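カミロラ地区・給食と寄り合いごはんのレシピ集「マイヒ」 中間報告

ウラッハ地域文化助成 担当 ロレイン・ワアカ様

お世話になっています。前回お送りした報告がずいぶん事務的で、読み返したら自分でも眠くなったので、今回は電話でお話しするときの調子で書きます。数字の表と領収書の写しは別の封筒に入れました。こちらは読みもののつもりで、お茶でも飲みながらどうぞ。

まず集まった量です。レシピカードとノートの切れ端、広告の裏に書かれたもの、ぜんぶ合わせて273点になりました! 春の時点では正直そこまで届くと思っていなくて、箱を二つしか買っていなかったんですよね。いまは五つ目の箱がいっぱいになりかけています。湿気が怖いので、乾燥剤を入れて押し入れの上の段に置いています(下の段に置いていた最初の箱だけ、角が少しふやけました。中身は無事です)。

内訳でいちばん多いのは煮もので、次が漬けもの、その次が意外にも蒸しパンでした。蒸しパンは地区の小学校がまだ自校調理だったころの献立から枝分かれしたものらしく、もとの配合がほぼ同じなのに、家ごとに入れるものが違います。さつまいも、甘納豆、刻んだたくあん。たくあん入りは半信半疑で作ってみたら塩気がちょうどよくて、うちではもう定番になってしまいました。

聞き取りのほうは、夏のあいだ少し足踏みしました。畑が忙しい時期に「昔の献立の話を聞かせてください」と訪ねていくのは、やっぱり気が引けます。八月はお盆の支度と重なって二軒だけ。そのかわり、伺った二軒とも話が長くて、片方のお宅では昼前に上がって夕方の五時までいました。行事食の話を聞いていたはずが、途中から薪の割り方と、嫁いできた年の大雪の話になり、最後に突然「だから小豆は前の晩から水につけちゃいけない」と結論が来るんです。録音を聞き直しても「だから」のつながりがわかりません。そのまま文字に起こしてあります。

書き起こしで困っているのは分量です。カードの多くに「ちゃわん」「おたま」「ひとにぎり」としか書かれていません。給食の献立表は逆に量が大きすぎて、味噌が何キロという世界です。そこで試作をして、四人分に直した分量を横に添えることにしました。もとの書き方は消しません。「ひとにぎり」は「ひとにぎり」のまま残して、その下に小さくグラムを入れる形です。見本の組みを一度お目にかけたとき、ワアカさんが「二段になっていると、ばあちゃんの字の横に孫が書き込んだみたいでいい」とおっしゃってくださったので、それで行くことに決めました。

試作が済んだのは115点です。月に二回、午前九時半から公民館の調理室をお借りして、一回につき六品から八品ずつ作っています。参加してくださる方は回によってばらばらで、多い日は鍋の前に立つ場所がなくなり、少ない日は私がひとりで三つの鍋を見ています。ひとりの日に限って揚げものがあるのは段取りが悪いせいで、次の予定表からは揚げものを月の前半に寄せました。 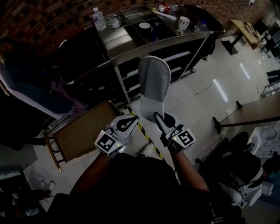

試作していないレシピも本に載せるのですか。

載せます。ただし分量の換算はつけず、もとの文章だけを後ろの章にまとめ、題名の横に小さな丸印を打って区別します。

丸印の章については、もう少し説明させてください。当初の計画では全点を試作するつもりでした。けれど、手に入らない材料がどうしてもあります。川魚の一部と、もう作っている人のいない在来の豆がそうです。似た豆で代用して「試作済み」と書くのは、ちょっと違う気がしました。代用で作った人の感想として欄外に書くくらいがいいかなと思っています。この変更は助成の条件に触れないか、前もって確かめるべきところでしたが、順番が後になってしまいました。すみません。問題があればおっしゃってください。

次は本のことです。書名は申請のときのまま「マイヒ」で、副題だけ短くしました。刷り部数は400部、判型はB5、綴じは開いたまま台所に置けるように糸かがりを希望しています。見積もりはドゥルコテル印刷さんから出ていて、糸かがりにすると無線綴じよりだいぶ上がります。差額をどこから出すかで悩んで、本文の用紙を一段落とす案を選びました。紙見本を三種類触り比べて、濡れた指でめくってもへたらないのはどれか、台所で実際に醤油を垂らして確かめるという、たいへん地味な実験もしました。いちばん安い紙がいちばん醤油を弾いたので、気分よく決められました。

カラーのページは十六ページに減らします。料理の写真をきれいに撮ることより、手書きのカードをそのままの色で見せるほうにページを使いたいのです。鉛筆の薄い線と、油じみの透けた感じは、白黒にすると汚れにしか見えなくて、もったいない。スキャンは半分を過ぎました。一枚ずつ裏も取っているので時間がかかります。裏が面白いんです。農協のお知らせ、子どもの算数の計算、誰かへの伝言で「ねぎ二本もらいました」とか。裏面だけの見開きを一か所作りたいとデザインの方に頼んだら、あっさり承知してくれました。

英語の抜粋版についても進みました。訳をお願いしているディグビー・ギルクリストさんから、第一章の下訳が届いています。「だし」をどう訳すかで何度もメールが往復し、結局dashiのままにして巻末に語注をつけることに落ち着きました。むしろ手ごわかったのは「しんなりするまで」だそうで、野菜によって訳語を変えたいとのこと。大根の葉と玉ねぎでは確かに違いますよね。ギルクリストさんは自分でも作ってみないと訳せないという方なので、切り干し大根を二袋送りました。送料は通信費に入れています。

お金の話も少しだけ。ここまでで予算のおよそ六割を使いました。食材費は予定を下回っています。野菜を持ってきてくださる方が多くて、買うのはほとんど調味料と卵だけなんです。逆に超えたのが交通費で、バスの本数が減ったために帰りにタクシーを使った日が何回かありました。食材費から交通費への振り替えをお願いしたく、書式を同封しています。謝礼は予定どおりですが、受け取ってくださらない方がいらして、その分は完成した本を余分にお渡しすることで納得していただきました。

うまくいっていないことも書いておきます。ひとつは若い世代の聞き取りです。給食を食べた側の話がほしくて声をかけているのですが、返ってくるのが「揚げパンがおいしかった」ばかりで(揚げパンは私も好きです)、そこから先が続きません。聞き方が悪いのだと思います。次は献立表を先に見せて、覚えている日に印をつけてもらうやり方を試します。一度、姪にやらせてみたら、嫌いだった酢のものの日のことをものすごく細かくしゃべってくれました。嫌いなもののほうが記憶が濃いのかもしれません。

もうひとつは権利の確認です。書いた方が亡くなっているカードは、ご家族から書面で了解をいただくことにしていますが、連絡先のわからないものが残っています。バザーで配られたらしいガリ版刷りの冊子は、誰がまとめたのかもはっきりしません。回覧板に尋ね文を載せてもらうよう、お願いを出したところです。確認がとれなかったものは本に入れず、原本の箱にだけ残します。

それから、原本そのものをこの先どこに置くかという話。お借りしたカードはスキャンが済み次第お返ししていますが、「もういらないから持っていって」と渡されたものがけっこうな量になりました。いつまでも私の押し入れというわけにはいきません。図書館の郷土資料の係に相談したところ、目録さえついていれば受け入れを検討できるというお返事でした。目録は番号、題名、書いた人、書かれたおおよその時期、紙の種類の五項目で作り始めています。紙の種類なんて要るのかと思ったのですが、書き始めるとこれが楽しくて、夜中までやってしまいます。

このあとの予定です。9月は試作を続けながら、第二章の行事食の原稿をまとめます。お月見の団子は、丸める家と平たくする家と、里芋の形にする家があって、並べて載せたいので三つとも同じ日に作ります。そのあと校正に入り、年内に印刷所へ渡すつもりです。索引は料理名だけの予定でしたが、材料からも引けるようにしてほしいという声が試作の席で出ました。ページが増えるのでまだ迷っています。ワアカさんのご意見を聞かせてください。大根が一本余ったときに開ける本、というのは確かに便利そうです。

試作の日はいつでものぞきにいらしてください。お昼前に着くように来ていただくと、ちょうど味見の時間です。エプロンは余分があります。たくあんの蒸しパンは冷凍してとってありますので、間に合わなければ宅配便で送ります。

同封したもの:収支の表、領収書の写し、費目振り替えの書式、第一章の校正刷り、紙見本(醤油のついていないほう)。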